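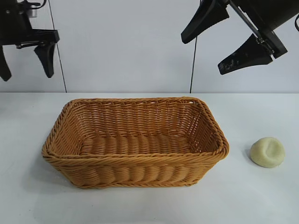 How often should I clean the finger pads on a two-arm tabletop cell, and what should I clean them with?

Wipe them at the start of every shift with a lint-free cloth and 70 percent isopropyl alcohol, then let them air dry for a minute before you close the fingers on anything. If the pads are a soft rubber type, check the maker's sheet first, as some of them don't like alcohol and want mild soap and water.

Full post from gripper_gwen:

That's the short version of what I was told when I took over our cell at the Prornville workshop, and I've been following it faithfully! The cell is two arms over one white table, two-finger grippers on both, and we use it for pick and place with soft and odd-shaped items. I love running it. But I have a problem the short version doesn't cover. After a few hundred cycles the right arm starts dropping soft items, and the left arm never does. The log on the last run had 291 picks before the first drop, and then it got steadily worse. Wiping the pads helps for a while and then it comes back. Grip force is set the same on both sides. Is this still a cleaning problem, or am I looking at worn pads, or something in the linkage? I'd like to know what to check first before I order parts. The controller is a Trotico and the software is whatever came with it.

3 replies

tablecell_tom

Great problem, and you already have the best test piece you could ask for — a second arm that works! Swap the pads left to right and run the same job. If the drops move to the left arm, it's the pads. If they stay on the right, the pads are fine and you can stop scrubbing them.

If it does turn out to be the pads, look at them under a lamp held low and to the side. A scuffed pad isn't always a bad pad. What you want to find is a shiny patch where the surface has gone smooth, usually near the tip, where most of the contact happens. Fine dust is the other big one with soft materials. It packs into the texture and a quick wipe just slides over the top. I use a soft toothbrush with the alcohol, brush along the length of the pad, wipe, and repeat until the cloth comes away clean. Then I do the sides of the fingers too, or the dust just creeps back onto the pad by lunchtime.

If the drops stay on the right arm after the swap, do this with the arm powered down and locked out:

Move each finger gently by hand and feel for play at the pivots. Compare with the left.
Check that both fingers meet flat. Close them on a strip of plain paper and tug. It should hold evenly from tip to base.
Look at the screws where the gripper body meets the wrist. Mine had backed out almost a full turn.
Follow the cable through the whole range of travel and see that it doesn't pull tight anywhere.

After any of that, redo the open and closed positions in the software. I skipped this once and spent a whole afternoon chasing a fault I had made myself. The paper strip is my favorite, by the way. It takes ten seconds and you learn so much from it!

merum_user58

just replace the pads. they are cheap. we do ours every 800 cycles and never think about it

eynon_bench

I'd do the swap before buying anything, but I want to add one thing about force. The same number on both sides doesn't mean the same squeeze at the fingertips. Friction in the linkage eats some of it. We put a small load cell between the fingers and found one gripper giving 18 newtons and the other clearly less, on identical settings. A drop of the right grease on the pivots and a run through the homing routine brought them back level. Use the grease named in your manual and very little of it, and keep it well away from the pads.

Also have a look at where the fingers close on the item. If the right arm has drifted a couple of millimeters, it may be pinching soft stuff near the edge, and soft stuff squirms out. Put a hard block on the table at a known mark and send each arm to it in turn. You'll see the offset right away.

Comment from gripper_gwen:

Did the swap tonight — the drops stayed on the right! So the pads are off the hook for now. Paper strip holds at the base and slips out at the tip, so I'm going into the pivots and the wrist screws tomorrow. I've got a load cell in a drawer that I've been dying to use. Will post the readings for both arms when I have them.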